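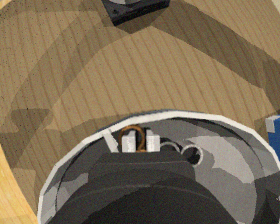
A learning system knows what it has been shown, and this chapter is about the tedious business of showing it. Students tend to arrive expecting the clever part to be the network. The network can be downloaded over lunch. The examples have to be made one at a time, by somebody who would prefer to be doing something else, and they carry that person's habits for ever after. Take two white fingertips at an orange-brown ring in a grey bowl, with a couple of light grey ring-like pieces a little way off. A person steering the arm makes a dozen small decisions here – which side to come in from, how near the wall to risk – and writes none of them down. The learner gets the result and has to guess at the reasons.

We call one complete attempt, from the starting pose to the moment the operator stops recording, an episode. The word is borrowed from television and has much the same problem, in that there are always more of them than anyone wanted. The Womport collection, which we shall use throughout this chapter, began with a target of 4000 episodes. It was frozen on 3/27/26 with 1075, of which 372 were later thrown out. You will meet some of the rejects in Section 2, where they are more useful than they ever were in training.

Womport was recorded in simulation. This has obvious attractions: the bowl can't be broken, the table can be put back with a single command, and the floor never needs sweeping. It also means that every physical fact in the room is somebody's opinion. If the friction is set too high, rings cling to fingertips like wet labels, and the operators quickly learn to rely on it. So does the policy.
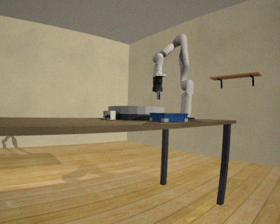

The second difficulty is sameness. Left alone, an operator finds one approach that works and repeats it until home time. Zoltán Barta, who recorded most of the early Womport episodes, brought the gripper down from the same side with such devotion that the first trained policy had no idea what to do when a ring lay anywhere else. It went to the usual spot and closed on air, politely, again and again. The cure was a script called Prullar, which shuffles the starting positions before each attempt and was not popular.

The third is deciding what counts as success. Suppose the ring is lifted, dropped, and lifted again. Some teams keep the episode whole, on the grounds that recovering from a fumble is a skill. Others cut out the fumble and keep the tidy remainder. Both can be defended, and Section 3 does so at some length, using the labelling rules known as the Stamatopoulos scheme and the looser Hason rules that came before it.

Before reading on, write down how you would pick up a ring from a bowl, in enough detail for a stranger to copy you. Keep the page. You will be asked to mark it at the end of the chapter.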